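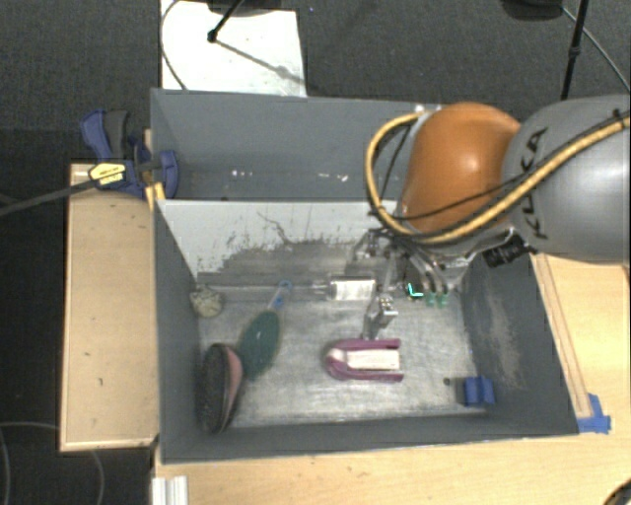
3.2 Sorting and storage of household returns

Households in Firton and Momlow were given paper diaries and asked to write down every item of clothing they gave away, sold, or threw out during August. A total of 3,381 items were recorded. Diaries with fewer than 27 days filled in were left out of the analysis, and the items in them are not part of this total.

Each entry was coded by type of garment, stated reason for disposal, and where the item went. Two coders worked separately on the first 100 entries and then compared their codes. Most of the disagreements involved the reason "does not fit," which one coder had applied to children's clothes only. The wording of the code was changed and the 100 entries were coded again before work went on.

Figure 2. Two gray bins on a wooden tabletop, with a KUKA arm reaching into the nearer one.

In Momlow, donation was the most common route for coats and shoes, while socks and underwear nearly always went into the household trash. Firton followed the same pattern for socks and underwear but differed on coats, which were more often passed to relatives. Hijazi (2016) reported a similar split in Plemow and linked it to the distance between homes and the nearest drop-off point. Our diaries did not ask about distance, so we cannot test this.

Storage before disposal turned out to be longer than we had expected. Many entries mentioned bags kept in a closet or car trunk for weeks, and 10 households wrote that they had packed a bag for donation and later taken something back out. These items were counted only if they left the home before the end of the month. Items still in storage on the last day were coded as kept, and they are discussed in Section 4.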